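Home Explore Notifications Messages Lists Profile More

Skendeo Play Library
Good morning. Over the next several posts we will set out how the pretend kitchen collection is being sorted ahead of the November lending period. Members at Tunstall and Neretach have asked for this information, and we are pleased to provide it in one place.

Skendeo Play Library
The pretend kitchen is our most requested collection. It was borrowed 1,000 times over the past year, mostly by family day cares and playgroups. Sets have been coming back mixed, with dishes from one tub packed in another.

Skendeo Play Library
Sorting is under way at our Traltstead branch under the direction of Yuxi Cheng, Collections Coordinator. Items are laid out on a table, matched against the tub list and set aside if anything needs mending.

Skendeo Play Library
Tub 9 is the current one. It holds play food and dishes for one small group, including the plush ketchup bottle that many families ask for by name. 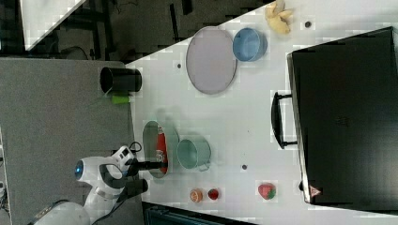
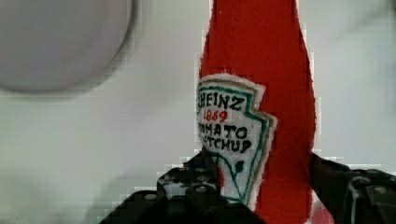
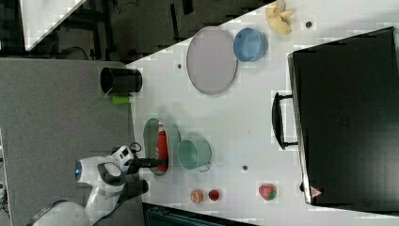 Skendeo Play Library
Members are asked to note the following change. From this lending period, dishes and food will travel together in the same tub. The former arrangement, with plates and bowls lent separately, will end on Saturday at close of business.

Skendeo Play Library
Soft items require particular care. Plush food should be spot cleaned with a damp cloth and mild soap, then left to dry fully in the open air. Please do not place it in a clothes dryer. Stitched labels can pucker in high heat and are difficult to flatten again.

Skendeo Play Library
Metal pots and hard dishes may be washed by hand in warm water. Please dry them before packing. Moisture left in a closed tub has spoiled fabric items on several occasions, and replacements are not always available in the same colour.

Skendeo Play Library
Small pieces remain the most common loss. Strawberries are reported missing more often than any other play food. Members who find a stray piece at home may return it to any branch, in an envelope marked with the tub number. No fee applies.

Skendeo Play Library
The full collection across all branches now stands at 4,000 items. A revised list will be fixed inside the lid of each tub. We ask that borrowers check the contents against it on collection and again before return, and tell the desk of any difference.

Skendeo Play Library
Loans of kitchen tubs remain at three weeks, with one renewal where no other member is waiting. Centres wishing to reserve a tub for a whole term should write to Ryszard Borkowska, Member Services, stating the age group and preferred branch.

Skendeo Play Library
Tub 11 will be unavailable until its torn oven mitt has been repaired. Members holding a reservation for it have been offered another tub and need take no further action.

Skendeo Play Library
Questions about the new lists may be left as a reply to this thread. The Traltstead desk is also open to callers from 9 in the morning.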